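The robot gets the boring half

Delia Nedelcu has been packing and checking bottles at Gatico for long enough to have outlasted three floor managers, two logos and a vending machine she still misses. When the company told the packing floor it was bringing in automation, she says, the news came with pastries.

"That's how you know," she says. "If it's a birthday, you get cake. If it's bad, you get an email. Pastries means they aren't sure which one it is."

Gatico refills, labels and ships household liquids for smaller brands that don't want to own a warehouse. Sixty-nine people work there, and 17 of them are on the packing floor, where the first arm went in this January. The arm runs on software from a small outfit called Cevia, and the system as a whole has been named Clastine. Nedelcu thought this was a cough medicine. She was corrected at the meeting and has gone on calling it the cough medicine.

We talked in the break room, which shares a wall with the line, so that every few seconds the conversation was punctuated by a soft clunk. She didn't seem to hear it. I asked what it was.

"That's him putting one down," she said. "He puts them down like my uncle sitting in a chair."

The work Clastine took over is the part that used to be called first pick: lift a bottle, turn it so the label faces out, stand it in the tray, go again. On a full shift a person would do it 1,836 times. I know the figure because Petrică Oprea, who runs the floor, has it on a laminated card over his desk, left over from the days when it was a target.

"I should take it down," Oprea told me. "But then I'd have to find something else to cover the hole in the wall."

Oprea is a tall, careful man who was in favor of the machine before anybody else and has been apologizing for it ever since. His argument was wrists. In one bad winter he had four people out with the same complaint, and he was on the line himself, doing first pick, badly. "I lasted until lunch," he says. "Then I went and looked at the price of a robot."

What he hadn't priced was the teaching. Clastine learns a grip by being shown it, over and over, by a person holding a gripper in one hand and doing the job with it. Cevia wanted 500 demonstrations for each shape of bottle. Gatico handles a lot of shapes of bottle. For the first few weeks, then, the great labor-saving device required two of the floor's best packers to stand at a workbench and pick up the same bottle all day with a pair of plastic fingers.

"So I said to Petrică, let me see if I understand," Nedelcu recalls. "I used to pick up bottles. Now I pick up bottles with a worse hand." 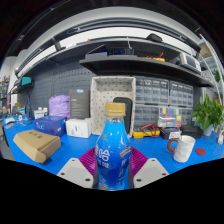 She turned out to be very good at it, a fact she reports with some disgust. The engineers had assumed that younger staff would take to the gripper faster, and signed up Cosmin Bogdan, who is 24 and plays a lot of video games. Bogdan was quick. He also squeezed too hard, and the machine, being an excellent student, learned to squeeze too hard as well.

"It had my exact problem," Bogdan says. "It was like watching a video of yourself dancing."

They threw out his first batch and trained on Nedelcu's. Her grip is low and a little slow, and she waits a beat before lifting. She had no idea she did that until she saw the arm do it. Her daughter came to the company's open evening, watched it for a minute, and said, "Mom, it's you when you're annoyed."

I asked whether it bothered her to have handed that over. She took a while with the question and ate a cracker.

"The pause, I would like to be paid for," she said.

This is less of a joke than it sounds. Ecaterina Neagu, the floor's staff representative, spent most of the early spring on exactly that point. The first draft of the agreement counted demonstration work as ordinary packing. Neagu sent it back. The second draft called it "knowledge contribution" and paid the same as ordinary packing. Neagu sent that one back too, with a note in the margin that she declined to read to me.

The version they signed puts demonstration hours on the trainer's rate, the same as showing a new hire the ropes, and says no packing job can be cut in the first two years on account of the machine. It doesn't say anything about year three. Neagu knows this. "I asked for five and they offered one," she says. "I have a calendar. I'll be back in that room before they've finished dusting it."

Not everyone on the floor is reassured, and Neagu doesn't ask them to be. One temporary contract ran out in February and wasn't renewed. Management says that had been planned. It may well have been. People still look at the arm a certain way when the subject comes up.

As for the packers who remain on the line, the day has changed shape. There is less lifting and a good deal more watching, and watching is tiring in a way no one had a laminated card for. Clastine stops when it's unsure, and somebody has to walk over and be sure on its behalf. Glossy labels upset it. So do caps a shade off from the ones it learned on. Bogdan, whose new title is line technician, spends his mornings finding out why it has stopped and his afternoons typing it up for Cevia.

"I used to go home with sore hands and an empty head," he says. "Now the hands are fine."

The founder of Cevia, Smaranda Căpraru, visits every other week and eats lunch with the floor, which has earned her more credit than the software has. On the loading dock the arm itself is known simply as Căpraru, as in "Căpraru's stopped again," and she has been told about this. She said she'd been called worse by investors.

Her own account of what the machine is for is modest. It does one thing, she says, and it does it the way Delia does it, with less conversation. She'd like it to manage lids by the end of the year. I passed this on to Nedelcu, who does lids now.

"Lids," she said. There was a clunk from the other side of the wall. "Tell her lids is the trainer's rate."

Then her break was over, and she went back in to turn a bottle around that he had put down facing the wrong way.

8 April 2026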